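Santino Bustos
20 July 2020

Right, I've been threatening to do this for weeks, so here we go. A thread about learning to write with a dip pen as a grown adult with terrible handwriting! (1/10)

Background: my school reports all said the same thing, lovely ideas, can't read a word. I typed everything for years and thought no more of it. Then a friend in Comden sent me a letter in proper brown ink and I was gone. Completely gone.

First surprise: the nib matters far less than the paper. I bought a fancy nib and wrote on printer paper and it looked like a spider had fallen in the inkwell. Swapped to a smooth pad and the very same nib behaved beautifully.

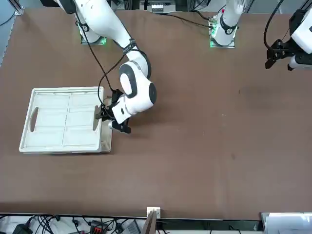 Second surprise, you don't write with your fingers. You write with your whole forearm, sliding it along, and the hand just comes for the ride. It feels daft for days and then suddenly your ovals are oval.

Ovals! I've done pages and pages of them. 30 minutes every evening with the radio on, one row leaning right, one row upright, and a row of whatever my wrist fancies. I look forward to it all day.

Letters I now love: g, k, and capital R (what a letter, it's got everything). Letters I still can't do: s. Just s. Mine looks like a startled worm every time and I've stopped taking it personally.

Ink, quickly, as a few of you asked. I use a walnut brown for practice and a blue-black for letters. New nibs come with an oily coating, so give them a wipe with a bit of washing-up liquid first or the ink just beads up and drops off.

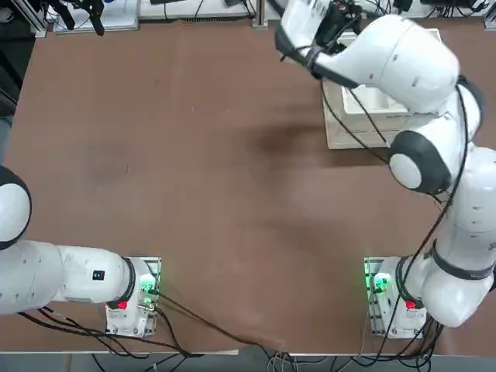 Also, wipe the nib every couple of lines and dry it properly when you stop. I left one overnight in the first week and it was orange by breakfast.

Best bit of all this is the post. I've got 2 regular penfriends now, one in Punness and one in Lagos, and the Lagos one has handwriting so good I've pinned an envelope above the kettle. My replies are slower and blottier but they're getting there.

Next job is a whole poem, copied out neatly with no crossings-out, for my aunt in Ciranport. It's her birthday in August. It has a LOT of the letter s in it. Wish me luck, and if you've got any tips for s please send them! (10/10)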